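# Chapter 7: Working Large - From Sketch to Wall

A drawing that works on a sheet of paper will not always work on a wall. Lines that looked strong at arm's length go thin when a viewer stands across the street, and small areas of color that seemed lively on the page turn into specks. This chapter deals with the change in size: how a mural painter plans a design, moves it onto a building, and keeps it in proportion while standing too close to see it.

By the end of the chapter you should be able to draw a scaled sketch from wall measurements, choose between the grid, the pounce pattern, and projection for a given site, and prepare a masonry surface for acrylic paint. You will need the value studies you made in Chapter 4. Keep them nearby, as several exercises use them again.

## 7.1 The Morkham Street wall

We will follow one project through most of the chapter. In July, the painter Cayetano Robles began a mural on the side of a former feed store on Morkham Street. The wall was 30 feet wide and 20 feet high, built of brick, with two bricked-up windows and a drainpipe running down the right side. The owners wanted a picture of the river before the dam was built. They had one old photograph and a good deal of advice.

Robles made his first sketches on site, sitting on the curb opposite. He did not draw the river. He drew the wall - the pipe, the windows, the shadow of the building next door at nine in the morning and again at four. Only after this did he start to place shapes. The sketch he finally showed the owners was 30 inches wide and 20 inches high, so that one inch of paper stood for one foot of wall.

This is the simplest scale to work with and you should use it when you can. If the wall is too large for the paper, use half an inch to the foot. Avoid odd scales. They lead to arithmetic on the scaffold, and arithmetic on the scaffold leads to mistakes.

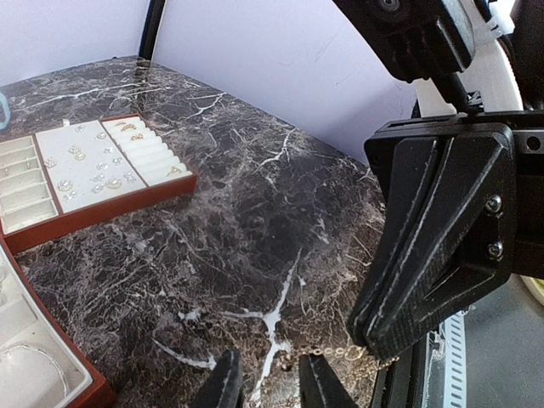 The pipe gave him the most trouble. It could not be moved, and painting it the same color as the wall behind it would only hide it from one angle. Robles tried three arrangements before he settled on a line of poplar trees along the right bank, with the pipe as one of the trunks. Seen from the corner, the trunk stands slightly forward of the others. He left it that way.

## 7.2 Viewing distance

Before you choose a scale, decide where people will stand. Most walls have a main viewing point, and it is often not the one directly in front. On Morkham Street, more people saw the wall from cars coming down the hill than from the sidewalk facing it. They saw it at an angle, for a few seconds, with the left side nearer to them than the right.

Walk the route yourself. Mark on a plan the place where the wall first comes into view, the place where it can be seen whole, and the nearest place a person can get to it. These are called the **far point**, the **full point**, and the **near point**. A design needs large light and dark masses that hold at the far point, clear shapes at the full point, and brushwork that someone at the near point will want to look at.

Many student murals are planned only for the full point. They look fine in a photograph and empty from two feet away.

## 7.3 Three ways to transfer a design

**The grid.** Squares are drawn on the sketch and larger squares are snapped onto the wall with a chalk line. Each square is then copied by eye. The grid is slow, but it needs no power and works in daylight. Robles used it at Morkham Street, with squares one foot on a side.

**The pounce pattern.** The design is drawn full size on paper, the lines are pricked with small holes, and powdered charcoal is tapped through onto the wall. Painters have used this method for centuries. It suits detailed areas such as faces and lettering, and it lets you repeat a shape exactly.

**Projection.** An image is thrown onto the wall and traced, usually after dark. It is fast, but any tilt in the projector will stretch the drawing, and the tracer's own body blocks the light. Check the four corners before you trace anything.

The methods can be mixed on one wall. A common choice is a grid for the landscape and a pounce pattern for the figures.

## Before you read on

Find an outside wall you pass often. Measure its width, estimate its height by counting courses of brick or block, and draw it to scale with every pipe, vent, and window in place. Do not add a design yet. Bring the drawing to section 7.4, where we look at surface preparation and the problem of old paint.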